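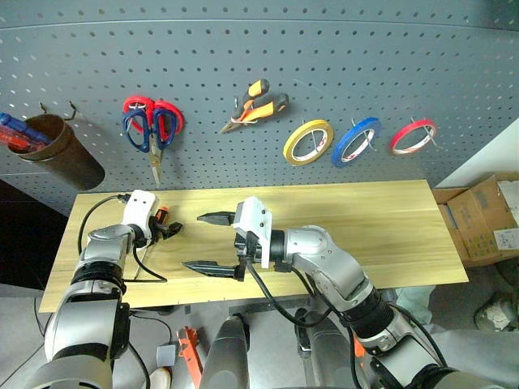 Search the FAQ Type and press enter

Open day at the Minami workshop: questions we keep getting

August 26, 2026
By Wakana Takagi

I went to the open day as a visitor and came back with more questions than I took in. Since then people who are thinking of going to the next one have been sending me theirs. I have answered what I can. I don't work for Ident, who run the demonstration, and I paid my own train fare.

What do they show you?

A two-armed robot at a workbench with a pegboard behind it. The bench demo is called Hinau on the schedule. The job is tidying tools: screwdriver, scissors, pliers, rolls of tape, that sort of thing. You stand behind a line on the floor and watch. There is a talk before and a chance to ask questions after. If you were hoping for a humanoid that walks over and shakes your hand, save yourself the trip.

Does it work?

Some of the time. In the session I attended it picked up a screwdriver by itself on the second try and then spent a long while deciding what to do with it. It did get there. A child next to me had lost interest by then and so, I admit, had I.

They ran the same task again after the break and it went better. I would like to know how many times it had been run that morning before the doors opened. I asked. The answer was "plenty."

Is it really doing this alone, or is someone driving it?

Ask this on the day, and ask it for each demo separately. When I went, the first run was operated by a person and the second was described as autonomous. The schedule on the wall did not make that distinction. Tomoyo Hattori, who gave the talk, did explain it when a man at the back pressed her, and she was perfectly straightforward about it. I still think it belongs on the schedule.

If you only watch the operated run you will go home with the wrong idea. It is much smoother.

What does the robot find hard?

According to the talk, scissors are worse than they look, particularly two pairs hanging over each other, where pulling one can bring the other along. Tape rolls on hooks are a fair test too, since the roll has to come off toward you before it can go anywhere else. Screwdrivers have a thick handle and a thin shaft, and it matters which end you grab.

I noticed that all the tools have bright handles: red, blue, orange. My own garage is mostly brown and gray. Whether the color helps the robot I can't say, and the reply I got was that they had "not tested dull tools in a formal way." Make of that what you like.

How long has it been learning?

The handout says the system was trained on 923 recorded runs at that bench. Nothing in the handout says how many of those were thrown out, or what happens at a different bench with a different board. I asked Katsuhiko Hamada, who was minding the equipment, if I could move the pliers to another hook. He said not during a session. He may have had good reasons, but moving the pliers is what would happen in any real shop within five minutes.

The brochure says it will save a small shop two hours a day. True?

I don't know a small shop that spends two hours a day hanging up scissors. The figure is in the brochure from Prustar, who sell the bench as a package, and it has no footnote. When I asked where it came from I was told it was "an estimate across use cases." I would leave it out of your planning.

What does it cost?

No price is given at the open day. You can leave your details and someone will call. I left mine in May and have had two calls, both asking whether I had more questions. I did. Neither caller had a price.

Can I touch anything?

No. The arms move over the bench without much warning and the staff are firm about the line. I have no complaint there. There are a lot of black cables around the arms, and I would not want to be the visitor who caught a sleeve on one.

Can I film it?

Phones are fine, flash is not. If you film, film a whole attempt from start to finish, including the waiting. The short clips going around are all the good parts.

Is it suitable for children?

Children over seven are admitted with an adult. Bring something for them to do. The parts where the arm moves are fun and the parts where it doesn't are long.

Who should I talk to?

Osamu Ebihara if you want to know about the grippers. He will tell you what they can't pick up, and he gave me the most useful answers of the day. Kanako Ebihara handles bookings and can tell you which sessions are autonomous if you write ahead.

So is it worth going?

If you have a purchase to decide on, yes, but ask for an unscheduled run with the tools moved and see what they say. If you are curious and live nearby, an hour is enough. If you would be traveling around 2 hours each way, as I did, I would wait until they let visitors rearrange the board.

Will you go again?

Probably, once they've tried it with dull tools. I have offered to bring mine.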